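From: Beatrice Mwakalinga
To: Irkley Allotments and Gardens list
Date: April 12, 2022
Subject: Re: Seed potatoes, and what to do with the extras

Hello everybody,

Rafail Sfakianakis wrote:
> Does anyone have a good way of sprouting seed potatoes indoors?
> Mine are still in the paper sack from Katsaros and a few have
> gone long and white already. Also, is it too late to plant?
> We're up the hill at Flisley so everything runs behind.

Rafail, it is so good to see you on the list again, and no, you are not too late! I had potatoes go in at the very end of April one year when my knee was bad, and we were still eating them at Thanksgiving. Up at Flisley I'd wait until the ground stops feeling like the inside of a refrigerator when you push your hand in.

Get them out of that sack tonight if you can. They want light and air, somewhere cool but safe from frost, and the end with the most eyes facing up. The long white sprouts can be rubbed off and they'll grow you new ones, short and stubby and much better behaved. I use egg cartons for the small ones, and for the big bakers I like a plastic crate up on a rack, one layer deep with newspaper under them. 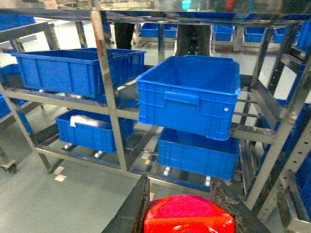 1. Planting, once they've sprouted

Dig your trench 6 inches deep and put a little compost along the bottom (I'm generous with mine, my late husband used to say I fed the potatoes better than him). Then hill them up as they grow. Two good hillings are usually plenty.

2. The extras

I ordered from Leltlow this year and got carried away, as I do every year, so I have 5 pounds of reds looking for a home. They're on my back porch in a bag, and you're welcome to come by and help yourself. If you have any of that garlic left from last fall I wouldn't say no to a head or two!

Oh, and whoever borrowed my long-handled fork, there's no hurry, but I'd love it back before the beans go in.

Love to you all,
Beatrice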